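I've been using the Tilex slide template pack for my January reports, and wow, it's roomy! You get 60 layouts with 6 color themes, and the charts update when you edit the numbers (finally!). My one gripe is the title font – it's huge, so I shrank it to 44 on every deck.
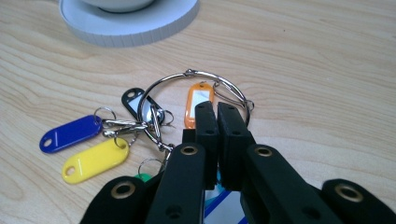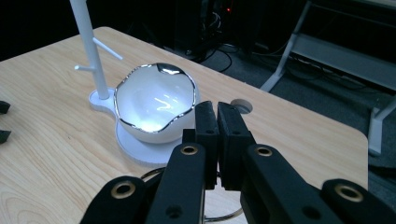
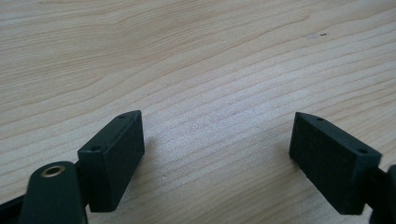
Does it open in Google Slides? It does, but the animated arrows come in as plain ones, so check those before you present.

I'd buy it again, mostly for the timelines.

Nithin Acharya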